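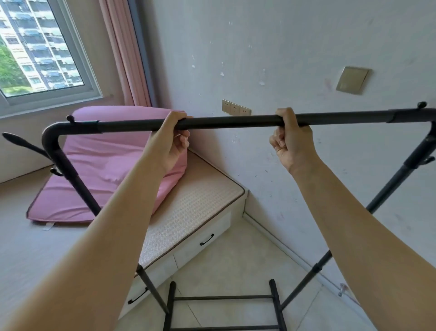

## 4. Closing and moving the frame

The Drivunden clothes rack must be empty before you move it. Take off all hangers, also from the small side hooks, because a hanger can turn and scratch the wall.

1. Stand in front of the rack and hold the top bar with both hands, one hand left of the middle and the other further to the right.
2. Lift straight up until the base is free from the floor. Do not pull on one side post only.
3. Walk slowly to the new place. In a small bedroom, go past the bed first and turn afterwards.

**Caution:** Do not carry the rack by the side hooks. They are made for bags and belts, and each one can hold 4 kg at most.
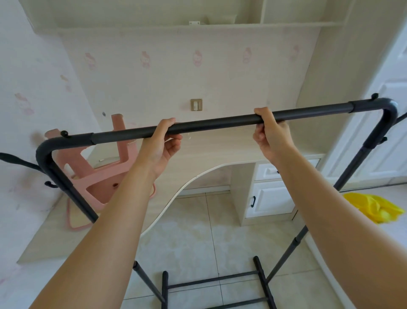 *Fig. 4. Both hands on the top bar, with the ladder-shaped base below.*

4. Put the base down on a flat floor. On tiles, please check that no foot stands in a joint line, or the rack will rock a little.
5. Look at the sleeves where the tubes of the top bar are joined. If you see a gap, push the two tubes together by hand until it is closed.
6. Check the sleeves on the side posts in the same way. The posts must have the same height on the left and on the right.

**Note:** The base needs a free floor depth of 470 mm. The highest position of the top bar is 187 cm. If there is a desk or a shelf behind the rack, measure before you raise the posts.

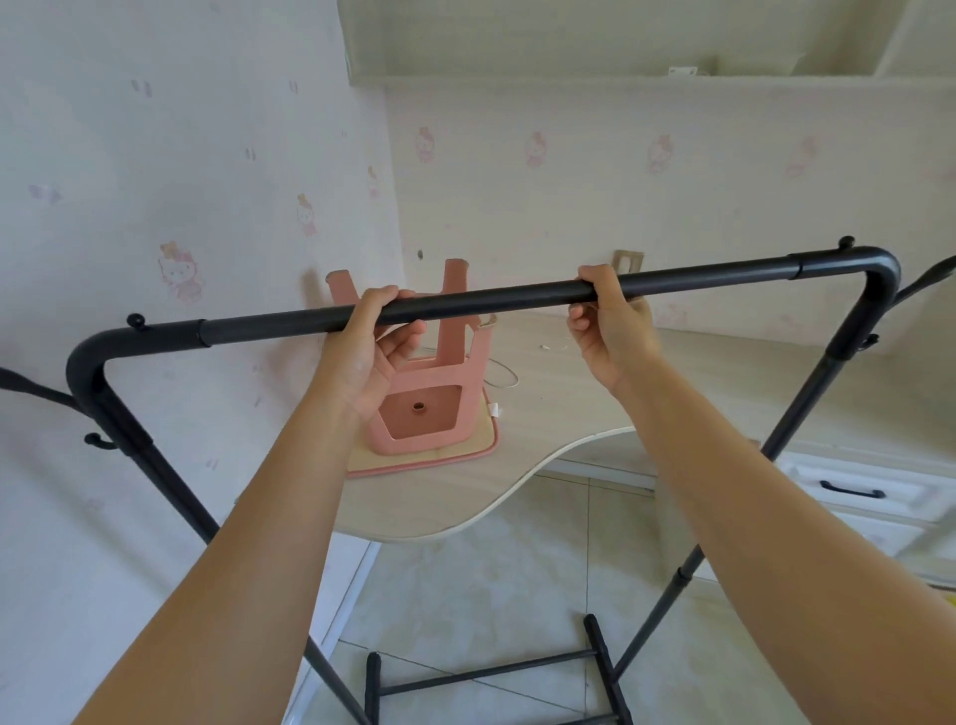

## 5. After the rack is in place

Press lightly on the middle of the top bar. It may bend a very little, but the sleeves must stay closed. Hang the heavy coats first, near the two ends, and then fill the middle with shirts and other light clothes.

Check all sleeves again after 4 weeks of use. Wipe the tubes with a dry cloth only.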